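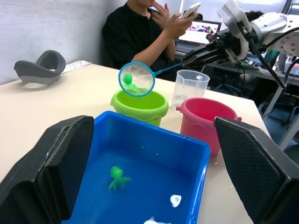 三十八岁学游泳

2024年12月15日

拖了很久的一篇。去年冬天就有朋友问我,你那个游泳到底学得怎么样了,我每次都说等我会了再写,结果会了以后又觉得好像也没什么可写的,不就是从池子这头到那头嘛。前几天翻抽屉找护照,翻出来一张泡得发皱的泳池月票,坐在地上看了半天,护照也忘了找,就想,算了,写吧,想到哪儿写到哪儿,你们泡杯茶慢慢看。

先交代一下背景。我是在北方一个很干的小城长大的,那里的河一年有大半年是石头滩,夏天下过雨会有水,但大人不许我们下去。我妈对水的态度一直是:能喝,能洗,能浇花,别的就不要跟它打交道了。小学三年级我们班有个男生暑假去外婆家学会了游泳,回来在课桌上趴着给我们表演,两只手划啊划,把同桌的墨水瓶划到了地上。那是我对游泳的全部启蒙。

后来上大学,体育课本来有游泳这一项,我们那一届刚好赶上游泳馆维修,改成了太极剑。我的太极剑成绩很好,到现在还能打一小段,可惜这些年从来没有人邀请我打过。

再后来就是工作,搬家,再搬家,一直搬到Zarnberg来。刚来的头两年忙着学语言、办手续、弄明白垃圾怎么分,哪有心思想这个。可是这边的人好像生下来就会游,同事聊天说周末去湖里游了一圈,那个语气跟我说我去楼下买了把葱一模一样。夏天大家约着去湖边,我就负责看包。看包这件事我做得很尽心,水果切好,毛巾叠好,谁的眼镜放在哪只鞋里我都记得清清楚楚。看了两个夏天的包,第三个夏天,有个同事的女儿,五岁,浑身滴着水跑上来吃西瓜,很客气地问我:你是不是生病了,所以不能下水?

我说没有呀,我不会。

她想了想,说,那你可以学呀,我也是学的。

然后她就拿着西瓜走了。我坐在那一堆鞋子中间,心里翻来覆去的,那天回家路上就把报名的网页打开了。

报名

离我最近的游泳池叫Skotenent,在城东,坐454路公交到底,下来再走一段上坡。房子是很老的那种,外墙贴着米黄色的小瓷砖,门口的台阶中间磨得凹下去一块,推门进去先是一股热烘烘的消毒水味,然后是卖票的小窗口。我后来对这个味道产生了很深的感情,现在在别的地方闻到,肚子会自动饿起来,这个后面再说。

成人初学班是晚上的课,一期下来139块钱,包括门票,不包括泳帽。我在网页上填表,有一栏问“您目前的水平”,选项从“完全不会”到“能连续游二百米”,我点了“完全不会”,点完下面跳出来一个小框:“请描述您对水的感受。”我对着这个框坐了十几分钟。后来写的是:“有礼貌的距离。”

教练后来告诉我,她看到这句笑了很久,念给她先生听了。

教练叫Orsolya Medve,短头发,嗓门大,走路很快,穿一双洗得发白的塑料拖鞋。头一节课她让我们沿着池边坐成一排,把脚放进水里,什么也不干,就坐着。她自己也坐下来,跟我们聊晚饭吃了什么。我左边是一位刚退休的会计,右边是一对准备去海边度蜜月的小夫妻,再过去是个高个子小伙子,紧张得一直在抠膝盖。我们就这么晃着脚,从晚饭聊到天气,又聊到哪家超市的橙子甜。我心想,139块钱,就这么聊着?

聊了有一会儿,她说,好,现在大家都下来吧,水到胸口,站着接着聊。我们就下去了。等我反应过来,我已经在一个游泳池里站着说橙子的事了。现在回想起来,这一招真是高明,我妈要是当年碰见她,没准也下水了。

憋气和吐气

我一直以为学游泳最难的是手和脚。不对,最难的是脸。

把脸放进水里这件事,我足足练了两个星期。课上练,回家也练,在洗脸池里练,在洗菜的大盆里练,盆放在餐桌上,我站在旁边弯着腰,旁边摆一条毛巾。我先生有天晚上出来倒水,看见我脸埋在盆里,什么也没说,倒完水轻轻把灯给我调亮了一点,回去接着看书。婚姻到了一定年头是有这种好处的。

难在哪里呢,就是我总想憋住。一碰到水,整个人从脖子到脚趾头全都攥紧了,好像只要我一口气不放,水就拿我没办法。教练说你别憋,你吐,在水里慢慢往外吐,像吹一碗很烫的汤。我说我吐完了怎么办呢?她说吐完了你抬头呀,空气又没有搬走。

道理我都懂,我这个人最擅长的就是道理都懂。可是身体它有自己的主意。有一次我在水里吐气吐到一半,突然想起来厨房的火不知道关没关,一吸气,呛了一大口,从鼻子一直辣到后脑勺,趴在池边咳得眼泪直流。那位退休会计很同情地拍我的背,说她年轻时候生孩子也没有这么难受。我觉得她夸张了,但是心里很受安慰。

后来是怎么过去的呢,我也说不太清楚。有一天就是忽然听见了自己吐气的声音,咕噜咕噜的,在水底下特别响,像有人在隔壁煮粥。我听着听着就忘了害怕,光顾着听了。抬起头来,教练在对面冲我比了个大拇指,我还不知道她为什么比。

小的时候我外婆煮粥,煤炉子,小砂锅,她坐在旁边剥蒜,我趴在板凳上写作业。那个声音是一模一样的。外婆走了很多年了,她一辈子没有见过游泳池,我却在一个离她这么远的池子里听见了她的粥。那天下课我在更衣室里坐了好一会儿,头发滴滴答答的,把长椅弄湿了一大片,旁边的人大概以为我累坏了。

慢道上的Jolán

接下来要隆重介绍一个人,我写这篇有一半是为了她。

Skotenent的池子分快道、中道和慢道,我们初学班用的是最边上浅的那一块,跟慢道就隔着一根绳子。慢道上有一位老太太,戴一顶淡紫色的、上面有橡胶花瓣的那种老式泳帽,游的是仰头蛙泳,下巴始终高高地抬着,脸上还涂着口红。她游得极慢,慢到你以为她停住了,可是你低头练一会儿再抬头,她已经到那头了。她就是Jolán Pap。

我们认识是因为我漂歪了。那会儿在学仰漂,我躺在水面上,耳朵浸在水里什么也听不见,眼睛盯着天花板,自我感觉好极了,结果一路漂过了绳子,脑袋顶在了人家的肩膀上。我吓得当场沉了下去。她一把把我捞起来,力气大得惊人,然后说的第一句话是:你的睫毛真长。

她是70岁那年学会游泳的。我问她那之前呢,她说那之前没空,先是有丈夫,后来有孩子,再后来有孙子,还有一条狗,等狗也老得不爱出门了,她才有空。她说话喜欢一边说一边用手拨水,好像水是她养的什么东西,要时不时摸一摸。

从那以后我每次去都先找那顶紫帽子。她教了我好多教练不教的事情,比如更衣室最里面那一排柜子靠着暖气管,衣服放进去出来是热的;比如左边第二个吹风机风最大,但是要按两下;再比如游完泳千万不要马上吃甜的,要先吃咸的,再吃甜的,不然一晚上都不对劲。这条我问过教练有没有科学依据,教练说没有,但是她也是这么吃的。

于是就要说到吃了。从Skotenent出来,下坡走到车站,路口有家小面包房叫Jakab,晚上关门前会把剩下的东西便宜卖。冬天的晚上,头发没有完全吹干,帽子底下冒着热气,走进去,要一个咸的奶酪卷,站在门边的高桌子旁吃掉,再要一个罂粟籽的甜卷,带在路上吃。我跟Jolán这么吃了一整个冬天。有时候错过一班车,就再等一班,也不着急。我不敢说我那个冬天是为了游泳去的还是为了奶酪卷去的,反正体重是一点没少,还多了一点。

有一回下很大的雪,我在家犹豫要不要去,想想那段上坡就发怵。最后还是去了,心想老太太肯定不会来。进去一看,整个池子空空荡荡,外面雪花一大片一大片地往玻璃上贴,里面灯光黄黄的,就一顶紫色的花帽子,在慢道中间,抬着下巴,不紧不慢地往前走。她看见我,远远地喊:今天全是我们的!

那个画面我大概能记一辈子。

第一次游到头

你们可能想知道我到底什么时候会的。

按照课程安排,一期结束的时候应该能蛙泳游一个来回。我没有做到,那个抠膝盖的小伙子做到了,小夫妻里的太太做到了,先生没有,两个人为此还小小地闹了一下别扭(后来听说蜜月玩得很好,先生在岸上租了条皮划艇)。我又报了一期。第二期上到中间我还是游到一半就要站起来,倒也没有累,就是到了某个地方心里会突然咯噔一下:咦,我怎么在这儿?然后脚就自己往下找地了。

教练说你这个问题不在腿上。她让我数呼吸,数到3就从头再数,永远不要数到4。她说你别管墙在哪儿,你就管这三下。我就一二三、一二三地数,数着数着就想起小时候跳皮筋,想起我妈踩缝纫机,也是这么一下一下的。然后手就碰到瓷砖了。

我当时还以为是撞到人了,赶紧道歉。抬头一看是墙。

我站在那里摸了好一会儿那面墙,小方块瓷砖,有一块缺了个角。教练在岸上鼓掌,拖鞋踩得啪啪响,Jolán在隔壁道上停下来,很郑重地伸出一只湿手跟我握了握,说,欢迎。

晚上回家给我妈打电话,说我会游泳了。电话那头静了好几秒,然后她问:水凉不凉?我说不凉。她说那头发要吹干。又过了一会儿,她说,你姥姥小时候倒是会的,她老家门口有条河。我活到三十八岁,第一次听说这件事。我说你怎么从来没讲过?她说你也没问过呀。

后来我缠着她讲了好久。原来外婆是在南方出生的,七八岁才跟着家里人往北走,她小时候夏天天天泡在河里,摸螺蛳,追鸭子,一个猛子能扎到对岸。到了北方就再也没有下过水,也就不提了。我一边听一边想起那锅粥,拿着电话不知道说什么好。我妈在那边说,喂,喂,是不是断了?

湖

今年夏天我终于不看包了。

我们去的是Etemside那边的湖,水是深绿色的,看不见底,跟游泳池完全是两回事。没有瓷砖,没有绳子,一脚踩下去是软软的泥,从脚趾缝里冒上来,我叫了一声。水草在小腿上蹭来蹭去,我又叫了一声。同事的女儿六岁了,套着个救生圈在旁边看着我,很有耐心地等我叫完。

我没有游远,就沿着岸边游了一小段,一直在能站起来的地方。中间翻过身来漂了一会儿,耳朵一浸到水里,岸上的说话声、狗叫声、收音机的声音全都远了,剩下自己的呼吸,天上一朵云走得很慢。我想我外婆当年看见的大概也是这个样子的,鸭子可能多一些。

上来以后我吃了很多西瓜。那天的包是我先生看的,他把我的眼镜放错了鞋,我找了半天。

现在

写到这里发现已经这么长了,茶应该凉了吧,去续一杯。

现在我还是每个星期去两次,蛙泳能来回游好些趟,自由泳换气还是一边好一边坏,往左换气很优雅,往右换气像在吵架。教练说明年开春要给我纠正,我说不着急。Jolán今年秋天膝盖做了个手术,歇了一阵子,12月刚开始回来游,紫帽子换了一顶新的,还是花瓣的,颜色深了一点。她说旧的那顶松了,送给孙女过家家去了。她现在只能慢慢走下池子的台阶,我在旁边扶着,等水到了腰那里,她就把我的手推开,说,行了,到这儿我就不用你了。

然后下巴一抬,就走了。

也有读者来信(其实就是我表妹)问,三十多岁开始学会不会太晚,要买什么装备。装备我只说一样,泳镜买好一点的,别的都无所谓。我的泳衣是打折买的,屁股后面印着一只很大的菠萝,我穿了一年才发现。晚不晚这个事情我就不回答了,你要是来Zarnberg玩,我带你去慢道上问问那位涂口红的。

顺便说一句,Jakab的奶酪卷最近涨了价,但是个头也大了一点点。咸的先吃。

护照后来找到了,在冬天那件大衣的内兜里。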